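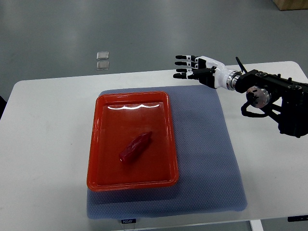 Figure 1. Hand open beside the tray, with the test object lying inside it.

Unit 4: Reviewing a Commercial Robot Hand
Course handout, Applied Automation
Instructor: Anong Phetsri
Laboratory supervisor: Oğuzhan Çetinkaya

Purpose of the unit
Students will prepare a short written review of the Vustell hand kit, offered by Trarska to teaching laboratories. The review is to be written for a buyer: a department that has one arm, one table and a limited budget, and that must decide whether the kit suits its introductory course. Students are expected to have read the chapter on grasp types before the first session.

What the kit includes
The Vustell kit is supplied as a hand, a wrist coupling, a set of cables and a license for the Yaman control software. The arm is purchased separately. Trarska offers two service plans. The basic plan covers replacement of finger links and access to written support. The extended plan adds one yearly inspection and a loan hand during repairs. The price list issued to the course in February gives the basic plan at 900 per year and the extended plan at 1011 per year, both in US dollars. The license is renewed separately, and reviewers should state this clearly in the section on cost.

The standard exercise
All groups use the same tray exercise. A soft, elongated object is moved between a shallow tray and the mat. The task is simple to set up, and it shows several qualities that a data sheet does not: how the fingers approach a low object, whether the rim of the tray limits the thumb, and how much of the object stays covered by the grip.
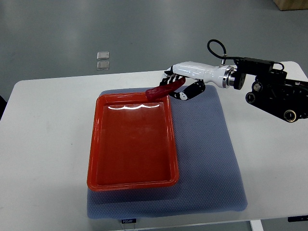 Figure 2. Object held above the back rim of the tray. One end is enclosed by the grip and the other remains free.

Reviewers should note the angle at which the object is held. An object gripped near one end may turn when the arm changes speed, and a tilted object needs more clearance over the rim. The Yaman software allows the closing force to be set for each finger, but the default profile treats all fingers alike. Groups should complete the exercise with the default profile before changing any value. Each group records 17 trials with the default profile and the same number with its own settings.

A trial is counted as complete when the object has been released and the fingers are clear of it. Trials stopped by the operator are entered in the log with a short reason — they are not to be deleted.

Comparison product
The Udix two-finger gripper is used for comparison. It has fewer moving parts and a shorter setup procedure. Its service plan is listed at 920 per year. The comparison should be limited to the tray exercise and should not extend to tasks that the Udix gripper was not purchased to perform.

Placement on a flat surface
The second part of the exercise concerns work close to the mat. The object is thin, and the space beneath the fingers is small. Attention should be given to the thumb and to the height of the wrist.

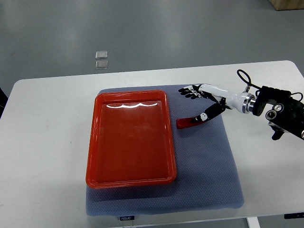

Figure 3. Thumb and object close to the mat, to the right of the tray. The four fingers point toward the tray.

Contents of the written review
The review should not exceed four pages. It opens with a recommendation, followed by the conditions under which the recommendation holds. Results from both parts of the exercise are given in one table. Setup time, clarity of the manual and cost of ownership each receive a separate paragraph. Opinions on appearance are to be left out unless they affect use.

Drafts are submitted to Anong Phetsri. Questions about the log format or access to the laboratory should be sent to Oğuzhan Çetinkaya.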